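# The Heap on the Floor

In my grandmother's house the clean washing never touched the floor. It went from the line to the table, and from the table to the cupboard, and if a sock fell down on the way it was looked at with some suspicion. I have lived in Flurkevholm for many years now, and my clean washing goes to the floor nearly every time. I take it out of the basket, I let it fall in the middle, and I begin from there.

I have asked the readers of this magazine how they do it, and 1,718 of them were kind enough to answer. Of these, 39 per cent make the heap on the bed. The bed is a sensible choice in one way, for you can't go to sleep until you have finished. But a bed is soft and everything sinks into it, and a shirt which is laid on a duvet will not lie flat however much you smooth it. The floor is hard and it gives you room on all sides.
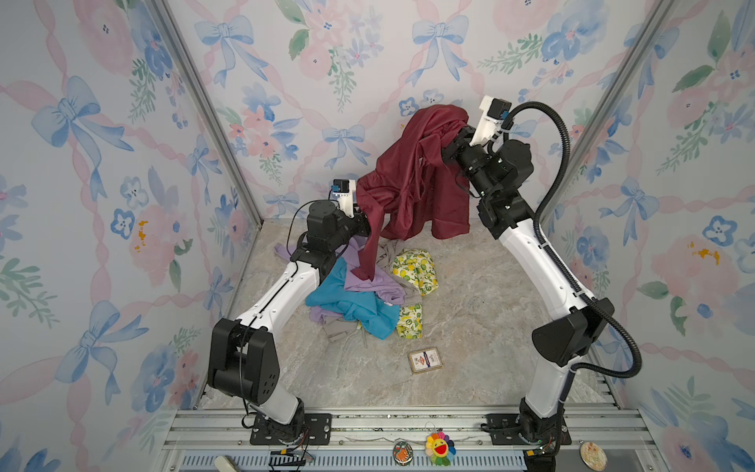 **Plisteo Magazine | Home & Textiles Desk**

A small heap is more difficult than it looks. When there is much washing, you take whatever is on top and you are glad to see it go. When there is only a little, every piece is wound around another piece, and if you pull a sleeve, three things come with it. My neighbour pulls from the side and shakes. I prefer to take one piece high up, near a collar or a waistband, and lift it slowly until it lets go of the others by itself.

It also helps to start with the piece that is easiest to recognise. In a heap of pale and mixed clothes this may be the dark red one. It is good for the mood to have one thing out quickly, and dark red has a second reason to be taken first. A new maroon cloth can give away its colour for the first few washes, and I don't like it to lie long against something white if there is any damp left in it. I wash such things at 30 degrees and by themselves until the water is clear. A cousin of mine in Tundau puts everything together from the first day and says she has never had a pink shirt. I have had two.

Now to the lifting. Satin, and all the cloths that look and behave like satin, should go up a good deal higher than you think is necessary. If you lift only a little, the lower part stays in the heap and creases against it. Lift it to the height of your shoulder, or higher if the piece is long, and let the weight pull it straight.
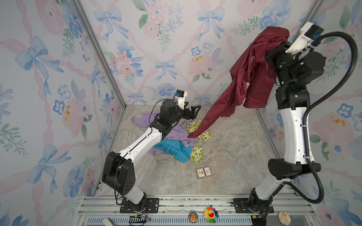
The end of the garment is always the last part to leave, and here one should be patient. A long piece likes to stay behind with its tip under something heavier. I used to give it a jerk. Then I once heard a small seam open, and since that afternoon I walk backwards a step instead, and it slides free.

When the whole piece is in the air, look for the shoulders or for the longest straight edge. Do not try to fold it in the air. People with long arms can do this with a towel, but a slippery cloth runs out of the hands at the second fold and you are back where you were. Lay it down on a clean surface, right side inwards, bring the sides to the middle, and roll it loosely. A roll has no sharp edges and so it has no sharp creases. I keep mine in the top drawer with nothing on them.

A word about colour, which the readers also asked about. Maroon is not one colour when it is cloth. It can be nearly wine in the deep of the fold, and where the lamp meets the top of the same fold it becomes raspberry, and there may be a place in between where you would say pink if somebody asked you quickly. This makes it a pleasure to look at and a trouble to match. A reader from Fajardo Street bought a thread for mending by holding the reel to the light side of the fabric, and at home in the evening it was much too bright. Take the reel to the window, and hold it against a flat part.

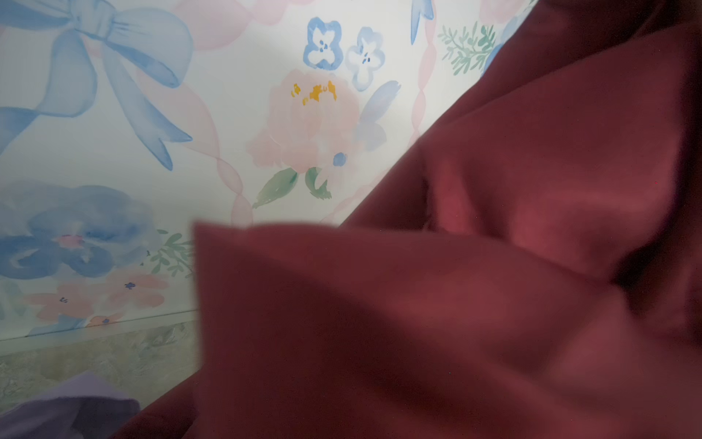 The wall behind the cloth has its influence as well. I know that many homes today have white walls, and against white every dark garment looks a little severe. I am fond of the older taste, the papers with watercolour roses, blue bows and pink ribbons. They were out of fashion when I came here and I was told so by several visitors. Against such a paper a dark red looks warm, and the small blue flowers seem bluer beside it. I would not put on a flowered dress in that room, but I would gladly fold one there.

If you want to hang this sort of paper, consider the corners before you buy. A pattern with ribbons that run diagonally must meet itself at each corner, or the eye will go to the fault each time you sit down. You need more rolls than for a plain paper. I bought 3 rolls for my small back room in January, which was enough for the walls and not enough for my mistakes, and the shop had then a different batch with greener leaves. The greener leaves are now behind the cupboard.

For the floor under it I would stay quiet. A marble pattern in grey or beige goes well with flowers, having no flowers itself. You can also see at once on it what has fallen down, with the exception of grey socks. And it can be wiped before you put clean things on it, which my grandmother would at least have wished to hear.
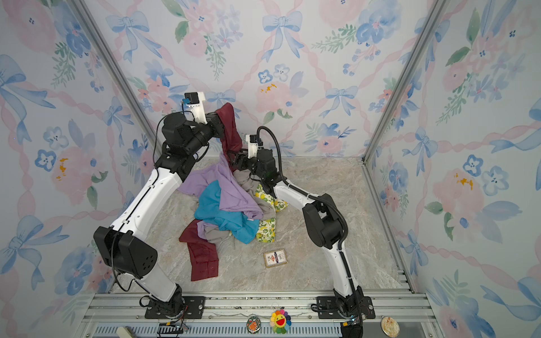
There remains the question of order. Some readers sort first and fold afterwards, in piles for each person or for each drawer. Others fold each piece as it comes. I have tried both for a month. Sorting first is faster with a large family, but it turns one heap into five and for half an hour the room looks worse. Folding as it comes is slower and calmer. I hold up one piece with one hand and with the other I already feel for the next, mostly to find out if it is attached to the first.

The things I leave until the end are those without a shape, the scarves and the long belts and the fitted sheets. A scarf can be drawn through a ring made with thumb and finger, and it comes out in soft pleats. For the fitted sheet I have received eleven different methods by post, two with drawings. I am trying them one after another, and I have so far come to the fourth.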